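Resource room check, Flullden Primary – May 7, 2018

Covers the math cupboard, the loan kits and the practical area. Tick means fine. No tick means read the comment.

## Counting and number kits

- [x] Dratosau counting trays, all 18 present. Lids fit if you press hard and believe.
- [x] Number lines wiped and rolled.
- [ ] Oshima balance scale. Reads 2 grams with nothing on it. Good for teaching zero, less good for teaching weight.
- [ ] Small cubes, tub of 3000. The label says 3000 and I am taking its word. The tub has a split down one side, so tape it before August or we'll be finding cubes in the radiators again. 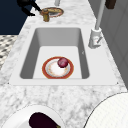
## Safety of small parts

- [x] Choking hazard labels on every bag going to the under-threes.
- [ ] Magnetic tiles. Two have cracked corners and the magnets can be seen. Pulled from the kit and put in the locked drawer, which locks most days.
- [x] Rods checked for splinters. One found, in my thumb.
- [ ] Trarside geoboards. Pins loose on 9 of them. Bin or glue, but please don't put them back "for now" – they have been back for now since last August.

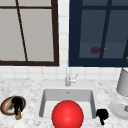 Comment added by Year 2: we glued ours in the spring and the pins held fine, but the rubber bands had gone brittle and kept snapping at face height. Can bands go on the list too?

They can. Bands are now a line of their own:

- [ ] Rubber bands, all sizes. Stretch one from each bag. If it snaps, the bag goes.

## Storage and loans

- [x] Heavy boxes on the bottom shelf.
- [ ] Loan sheet filled in. The last entry says "borrowed some shapes" and is unsigned. 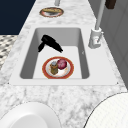

- [ ] Step stool. Rubber foot missing. Reported before, in ink, with underlining.
- [x] Cupboard door closes without a hip.

Next check in August, before the new kits are unpacked.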